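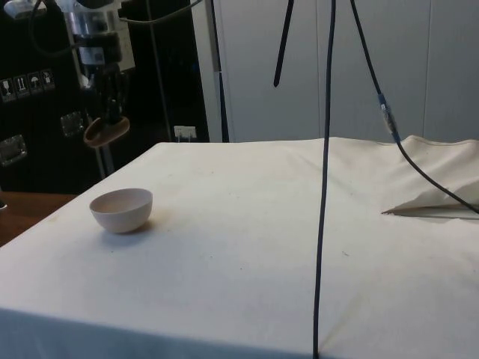 Mahmoud Lahlou built his first arm from parts salvaged out of a label printer. The second, which he has been running since January in a shared workshop at Prorkside, was bought used and stripped down to the castings. He calls the project Hamdan, after the street he grew up on, and it has one job at present: picking up a bowl and putting it down again somewhere else on a cloth.

"People ask why a bowl," Lahlou says. "A bowl has a rim, so there's always an edge to grab, but the edge is curved and the wall is thin. If the wrist angle is off by a few degrees the whole thing rolls. A cube forgives you."

The cloth was a later decision. Early trials were done on a bare bench, where the bowl slid whenever a finger touched it before the grip closed. Fabric adds friction, but it also shifts and folds, and the controller has no model of a fold.

"I stopped ironing it. If it only works on flat fabric, it doesn't work. There's a bit of grime on there now too, and the vision code used to treat dark specks as small objects. That took me two evenings to fix, mostly thresholding."

Lahlou logs every attempt in a spreadsheet. The last full series ran to 1000 cycles, of which 935 ended with the bowl upright and released. He's more interested in the other 65.

"Most were bad approaches. The arm came in low and pushed the bowl ahead of it. A handful were the gripper failing to open, and I put that down to the driver board — a Lesent unit, second-hand, with a connector I'd crimped myself. Badly."

Wiring comes up often in conversation with him. His cables drop from overhead, which keeps them off the joints but leaves them hanging through the work area. He admits the arrangement needs revisiting.

"I've got 362 grams of payload left after the gripper, so I don't want to load the wrist with cable chain. Hanging it from above costs me nothing in torque. It does cost me in camera view. The proper answer is a boom off to one side, and I've priced the extrusion. It'd be 80 dollars with the brackets."

Ifeanyi Ajayi, who shares the bay and wrote the motion planner, would sooner see the money go to a force sensor. The current setup infers contact from motor current, and the noise at low speed is considerable.

"We filter it, and then we're late," Ajayi says. "By the time the number is clean the finger has already travelled. You can slow everything down, and we have, but then a cycle takes long enough to make a cup of tea."

The two of them have agreed to try the sensor first, on loan from a member of the Nurport robotics group, before drilling anything. Lahlou wants another full series on the present hardware for comparison, with the same bowl and the same cloth. He has also rewritten the homing routine so that the arm parks with its fingers pointing down, clear of the table.

"It used to park sideways. Saved a second or so, and I walked into it twice."

The planner code will be released once Ajayi has taken the hard-coded joint limits out of it. He wouldn't give a month.

Contact the editors | Copyright Prorkside Workshop Notes | Back to top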